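Notebook, Jul 1, 2024
Boss fight testing, Jiralden build, second pass

Purpose: find out why the Cieślak encounter drops inputs in phase two. Players on the Zodley forum blame the boss for reading dodges. I doubt it. The dodge is read on button release in this build, and the boss picks its follow-up before that.

Setup
Same save as last time, parked at the shrine outside the arena. Level 30 character, starting sword, no charms. Frame cap on. Pad connected by cable for all runs, wireless receiver unplugged. Overlay logging to disk, video off, as the capture tool was costing frames on the last pass.

Sixteen runs in total. Ten with default settings, the rest with camera shake and controller rumble off. Runs where I died before phase two were thrown out and repeated, so the total is of usable runs only.

Phase one
Nothing new. Sweep, sweep, overhead, pause. The pause after the overhead is long enough for one heavy attack or two light ones. If the player stands behind the left leg, the boss turns before attacking and the pause gets longer. Probably unintended, but it was in the December build too and I would leave it alone.

Stagger threshold matches the sheet. Poison does not count toward it, though the tooltip says it does. Tooltip needs fixing or the damage code does. Asked Zenum which one they want, no answer yet.

Phase two
The dropped inputs are real. They cluster on the ground slam, the one that cracks the floor and leaves the ring of fire. On default settings the dodge was lost in 9 of 10 runs when pressed during the slam's impact frames. Pressed before or after impact, it registered every time.

With shake and rumble off, no lost dodges. I did not separate the two settings, which was sloppy. Next pass should.

Current guess: the impact event pauses the player for a few frames to sell the hit, and the input buffer is cleared when the pause ends. Button goes down before the pause, comes up inside it, and the release is thrown away. The shake setting may be sharing a flag with the hit pause. That would explain why turning it off helps even when the player is nowhere near the slam.

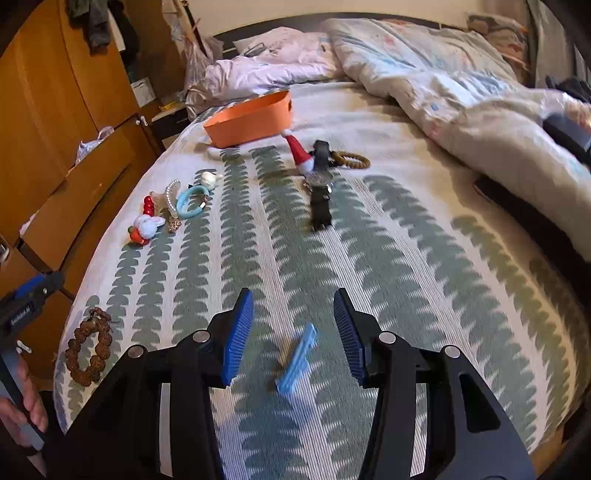 Things to check before touching code
1. Shake off, rumble on, same save.
2. Shake on, rumble off, same save.
3. Hold the dodge button through the whole impact and release late. If the dodge comes out, the buffer guess is good.
4. Block in place of dodge. Block is read on press, so it should survive.
5. Keyboard. Have not tried it at all in this arena.

Side notes
The fire ring damages the player one tick after it has faded from view. Small, but people notice — there are already two threads on it.

Fog gate can be rolled through backward if the player locks on to the boss from outside and walks in at an angle. The music does not start and the health bar stays hidden. The fight otherwise works. Filed as low.

Summon dies in the slam nearly every time. It does not try to dodge. Could be the same cleared buffer, if summons use the player input path. Need to read that part of the code, have only seen the movement half.

Loading after death is slower than on the previous build. Did not measure it. Put a timer in the overlay for next time.

Left to do
Split the settings test, then the held button test. Copy the logs to the shared drive under the build name. Save file stays as it is until the fix is in — do not rest at the shrine, it moves the spawn point.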